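Ticket 2624
Product: Cullolum recipe manager
Raised by: Sotelo community kitchen
Status: Solved
Opened: April 2026

Problem
Half our recipes lost their quantities after the update. Titles, methods and notes are all fine, but "400g chickpeas" now reads "g chickpeas". 138 recipes are affected. Everything typed straight into Cullolum is fine, so I suspect the ones we imported from Vidwood last July.

Tried so far
Logged out and back in, no change. Cleared the browser cache, no change. Opened the same recipe on the office laptop and on a phone, same gaps on both. Exported the lentil soup to a text file and the numbers were there! Very pleased to see them, I can tell you. 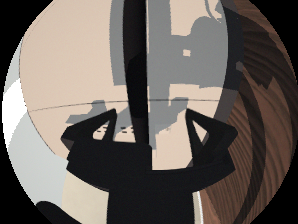
Reply from support
Great find with the export, that saved us a lot of digging. The amounts are still stored, but the Vidwood import put them in the old "measure" field and the new recipe page only reads "amount". Please go to Settings, then Library, then Rebuild ingredients. Leave the tab open until the bar fills. Don't re-import, or you'll end up with two copies of everything.

Update from customer
Ran the rebuild over lunch and it's brilliant, the lot came back, even the odd ones like "a good handful". Scaling works again too, so I've just taken the dhal from four portions up to sixty and the shopping list followed along. Only 2 recipes still look wrong, both with fractions (½ tsp shows as a blank box).

Reply from support
Fractions are a separate bug, now passed to Prudau, who look after the fonts. Typing 0.5 works in the meantime.

Update from customer
0.5 it is. Happy to close, thanks so much!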